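给桌面小机械臂写一个“夹稳了再走”的抓取状态机

11月25日　文 / Huệ Tăng

上次那篇讲手眼标定的文章发出去以后，收到不少来信，问得最多的是同一件事：标定做好了，位置也对了，夹爪合上以后程序怎么知道自己手里有没有东西？我自己刚开始写控制代码的时候也在这里绕了很久，所以今天泡了壶茶，打算慢慢讲，把我们在 Genuseck 这个小工具库里用的做法从头到尾过一遍。篇幅有点长，您可以先收藏，等手边有臂的时候再对着做。

先说要准备什么。一条用总线舵机的小臂，夹爪那一路舵机要能回读位置和负载；一台能跑 Python 的电脑；一张颜色尽量单一的桌面，白的最省事；再加几个颜色鲜明的小物件。我习惯用蓝色方块做目标，黄色的东西做“干扰”，两样颜色在色相上离得远，阈值好调，出了问题也容易看出是视觉的错还是控制的错。相机固定好以后就别再碰它了，这一条我每次都要啰嗦，因为我自己碰过不止一次。

第一步，把夹爪的行程摸清楚。

很多朋友喜欢直接抄别人的开合数值，我劝您别这么做。同一型号的舵机，装摆臂的时候差一个齿，读数就全变了。请先把力矩关掉，用手轻轻把夹爪推到全开，读一次位置；再推到空夹合拢，读一次。我这条臂全开是 680，合拢是 173，单位是舵机自己的刻度。把这两个数写进配置文件：

gripper:
 open_pos: 680
 closed_pos: 173
 load_limit: 400

第三行的 load_limit 是负载上限，等会儿会用到。不同厂家的负载刻度不一样，您第一次跑的时候把它设低一点，看着曲线再往上加。宁可夹不住掉下来，也别让舵机一直堵转，烧过一只您就明白那股味道了。

第二步，合爪要分段合。

如果直接给夹爪发一个“去 173”的命令，碰到方块以后它还会拼命往里使劲，方块歪了，爪也变形了，总线电压还会跟着往下掉，别的关节都要抖一抖。我们的做法是每次只走 13 个刻度，走一步读一次负载，读到的值超过上限就停，把当时的位置记作 contact_pos。写成伪代码是这样：

pos = open_pos
while pos > closed_pos:
 pos = max(pos - 13, closed_pos)
 send(pos)
 wait_settle()
 if read_load() > load_limit:
 contact_pos = read_pos()
 return CONTACT
return EMPTY

这里 wait_settle() 不要偷懒写成固定的 sleep。Albane Aubert 去年3月帮我改过一版，改成连续几次读数变化都很小才算停稳，从那以后误报少了很多，我一直很感谢她。另外要注意，舵机刚起步的一瞬间负载会有一个尖峰，第一次读数请直接丢掉，否则爪还没碰到东西，程序就高高兴兴地告诉您“夹到了”。
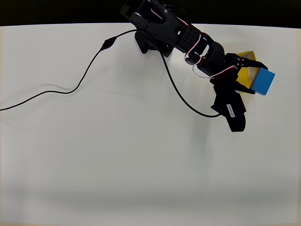

图1　蓝色方块在指尖，黄色物件紧挨在它后面。

第三步，别只信负载，也要看一眼画面。

负载只能说明“有东西顶着”，说不出顶着的是什么。像图1这样蓝、黄两样挨在一起，单看舵机回来的数字，程序是分不清的。所以进入 CONTACT 之后，我会让视觉节点再做一次确认。流程不复杂：先用正运动学算出指尖在图像里的位置，围着它取一小块区域；在这块区域里转到 HSV 空间，分别做蓝色和黄色的掩膜；最后比较两块掩膜的面积和中心位置。

判断规则我写得很朴素。只有蓝色，进 HOLD_TARGET；只有黄色，进 HOLD_OTHER，松开重来；两种颜色都有，进 MIXED。很多教程没有 MIXED 这个状态，我强烈建议您加上！没有它的话，程序会随便挑一个面积大的当答案，然后带着两样东西一起跑到放置点，到那时再排查可就费劲了。

黄色的阈值要多花一点耐心。如果物件边缘有些透光，边上那一圈会比中间淡得多，饱和度下限设高了，掩膜就会缺一圈。我一般先按中间的颜色取值，再把饱和度往下放，放到边缘刚好补齐为止，然后换一个灯光条件再看一遍。黑色的夹爪反而好办，它在饱和度和亮度上都很低，只要亮度下限别设成零，就不会混进来。白桌面上的灰影子也是同样的道理。

第四步，处理 MIXED。

进了 MIXED 怎么办呢？我试过几种办法，最后留下来的是“松一点、转一点、再看”。先把夹爪从 contact_pos 往开的方向退两步，腕部转一个小角度，重新取图。如果两块掩膜的中心分开了，就按蓝色那块的中心重新规划接近方向；如果还粘在一起，就全开、抬起，退回观察位，从头来一遍。重试次数一定要有上限，我写的是三次，超过就停下来报错，让人来看。让一条臂自己没完没了地试下去，您出门倒杯水回来，桌上什么情况都可能有。
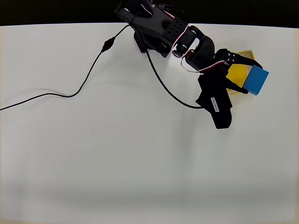 图2　方块倾斜时，顶面看上去略浅一些。

方块一歪，面与面之间的明暗就不一样，像图2里顶面的蓝就比别处浅一点。如果您的蓝色阈值把亮度卡得很窄，一个方块会被切成两块掩膜，程序就以为有两个目标。我的办法是亮度范围放宽，主要靠色相来分，再做一次小核的闭运算把缝补上。取方块朝向的时候，用最小外接矩形就够了，但请记得它给出的角度有九十度的歧义，前后两帧之间要做一次连续性检查，不然腕关节会突然来个大转身，挺吓人的。

第五步，给规划器加上线缆。

这一步容易漏。小臂上的线常常有一段垂在外面，从臂的根部绕到夹爪那头，规划器的模型里可没有它。我们在 Nordin 那套碰撞模型里加了一个粗胶囊体，挂在肘和夹爪之间，半径给得宽宽的，等于告诉规划器“这一片别去”。会浪费一点工作空间，可是心里踏实。桌面上那根走线也一样，沿着它画一条禁入带，高度给低一些，抬高了从上面过去没问题。腕部的旋转范围也请在软件里限住，别按舵机的极限写，要按线的余量写：手动慢慢转，看到线开始绷就往回退一些，把那个数填进配置。

第六步，抬起之后再确认一次。

抬起来一小段，停稳，重读负载和位置。如果位置比 contact_pos 又往里走了一截，多半是东西滑掉了，状态要退回 EMPTY。如果都正常，再进入搬运。整个状态机连起来是：

OBSERVE → APPROACH → CLOSE → CONTACT → HOLD_TARGET → LIFT → VERIFY → CARRY

其中任何一步失败都回到 OBSERVE，并把失败的原因写进日志。日志里请至少留下时间戳、状态名、夹爪位置、负载和那一小块图像。我们用 Galtatell 回放这些日志，可以把图像和负载曲线对齐着看，哪一刻碰上的，一拖进度条就知道了。您用别的工具也行，只要时间戳是同一个时钟来的就好，相机一个钟、舵机一个钟，对起来真的会让人掉头发。

最后补几个来信里常见的小毛病：

一合爪就报 CONTACT：八成是忘了丢第一次读数，或者 wait_settle() 的门限太松。

总是 EMPTY，可是明明夹着：把 load_limit 调低一些，再检查 closed_pos 是不是在力矩关闭的时候读的。

掩膜忽大忽小：关掉相机的自动曝光和自动白平衡，两个都要关。

还没用过总线舵机的朋友，可以先看站里讲 Hunix 驱动的那篇，把回读跑通再回到第一步。下一篇打算写放置，怎么松手才不会把方块带倒，我这边还在改代码，改顺了就发上来。

联系我们 | 版权所有 Genuseck 文档小组 | 返回顶部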